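Imke Ruppert
Rebuilding the old Rakance server this week. Putting the notes in one thread so I can find them again when I do the second one.

It came out of the Wetero office when they moved their files elsewhere. I paid 30 for it, rails included. The rails don't fit my rack.

Plan is to use it for backups and the photo archive, plus the Flunder build jobs that currently run on a laptop under my desk. The laptop has had enough.

First job was the dust. Lid off, out to the shed, soft brush and a hand blower. Hold the fan blades still while you do this or they spin up and wear the bearings.

Then I took the memory out and put it in a tray with the slot order written on masking tape. The sticks are 16 GB each and all the same speed, so the order probably doesn't matter. I label them anyway.

Processor came out next. The old paste had gone hard. Isopropyl and a lint-free cloth, two goes, then a third round the edges where it had crept.

I left the socket open for a proper look before putting anything back. Side light is best for this. You look across the contacts from a low angle and check that the pattern stays even – a bent one shows up as a break in the grid.
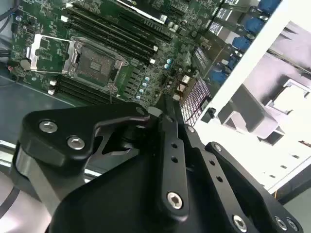 CPU socket open with the load plate up, memory slots either side, coin cell over on the left.

While the board is this bare it's a good time to do the coin cell. They're cheap and awkward to reach once the air baffle is back on. Mine read low on the meter so it's getting a new one.

Changing it will lose the BIOS settings. I wrote down the boot order and the fan profile beforehand. Last time I didn't, and spent an evening working out why it wouldn't see the disks.

Paste: small blob in the middle, heatsink straight down, screws a few turns each in a cross pattern. Don't do one corner up tight and then go round the others.

Someone asked about power. The supply is rated at 600 watts and I don't expect to get near 400 with the disks I have. I'll put a meter on the plug and post the idle figure when I have it.

Mnguni are sending the replacement drive caddies, due Wednesday. Until then it can boot from a USB stick and run a memory test overnight.

Still to do: new coin cell, processor in, paste, memory, baffle, lid. Then find rails that fit – if anyone has a spare set for a short rack, let me know.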